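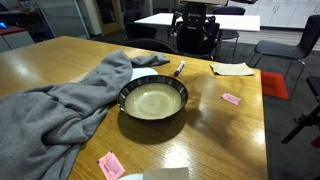 Visits & Open Days | Grippers

September 19, 2026
By Manju Singhal

I had been promising Kusum Khurana for the best part of a year that I would come up to Bamport and see what her group does all day, and last week I finally got on the train. I'm so glad I did!

They are comparing two grippers at the moment, the Bosier (two flat fingers, very plain, rather slow to close) and the Triven, which has three softer ones and costs a good deal more. Each gets 100 tries at every item on the list, and the items are the sort of thing you'd find left behind after lunch - bowls, plates, napkins, a sweatshirt, those little paper sachets of sweetener. Yogesh Srivastava, who keeps the scores, told me the sachets cause more arguments than everything else put together. The Bosier managed 90 of them by pinching at the very edge. The Triven kept folding them in half and letting go, and I'm afraid I laughed out loud at one point.

Clothing went the other way. The soft fingers gather up a good handful of cloth and hang on to it, while the flat ones tend to take hold of a single crease and lose it again halfway up. Bowls were closer than I'd expected (both do well on the rim, and both dislike a shiny glaze when the lights are on, although Yogesh puts that down to the camera and wants to try another before he blames the fingers).

After a very good lunch Bhupendra Tripathi let me have a go at driving the arm by hand through the Chala controller. It took me about 10 minutes to move one plate, and I put it down with a clatter - he was terribly nice about it. The delay is small but you do feel it in your wrist, and I found myself leaning sideways in my chair as if that would help.

Kusum hopes to have the full set of 400 tries written up by December, with the new camera included if it arrives in time. I've asked to come back for that, and next time I shall bring my own sachets.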